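3.2 Rehearsal rooms and the arrangement of parts

Studies of independent rock recording have mostly treated the studio as the place where a song takes its final shape. The material gathered for this paper points to an earlier stage. In the case of the four-piece band Simen, most decisions on tempo, song length and the division of parts between the two guitars were made in rehearsal, before any studio time was booked. The Clindale sessions, which produced the group's second album, changed few of them.

The main source is a set of rehearsal recordings kept by the band's drummer, Marcus Tillman. The set contains 718 takes, many of them incomplete. Each take was logged by song title, starting tempo, ending tempo and the instruments playing. Takes shorter than one verse were kept in the log but left out of the tempo analysis. Where two working titles referred to the same song, the later title was used. The log was then compared with the released versions and with the lyric notebooks of the singer, Tamsin Park, which show where verses were added or struck out.

Two patterns stand out. First, starting tempos settled early. For most songs on the album, the tempo of the released version falls within the range of the first ten takes. Second, the bass and drum parts reached a stable form before the guitar parts did. In "Carrasco," the bass line heard on the album is already present in the third take, while the second guitar moves from sustained chords to a single-note figure only after the middle section was cut in half. Park's notebook for the same song shows a full verse removed at that point, with two of its lines moved to the ending.

Room conditions had some effect on these choices. The band rehearsed in large, hard-surfaced spaces, and Tillman reported in interview that he avoided open cymbal patterns because they covered the vocal. Fluorescent lighting of the kind seen in Figure 4 is common in such rooms and can add a low hum to recordings. 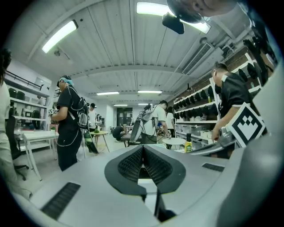 Figure 4. Workshop room with corrugated ceiling and fluorescent lights.

The preference for closed hi-hat and floor tom persists on the album, although the studio used at Clindale was acoustically treated and did not require it. A habit formed in one setting was thus carried into another. The same can be said of the vocal delivery, which stays close to speech in the verses. Park described this as a way of being heard over the guitars.

The album was issued by the Zalis label in a first pressing of 200 copies. Its running order follows the order in which the songs were completed in rehearsal, with one exception, discussed in Section 3.3.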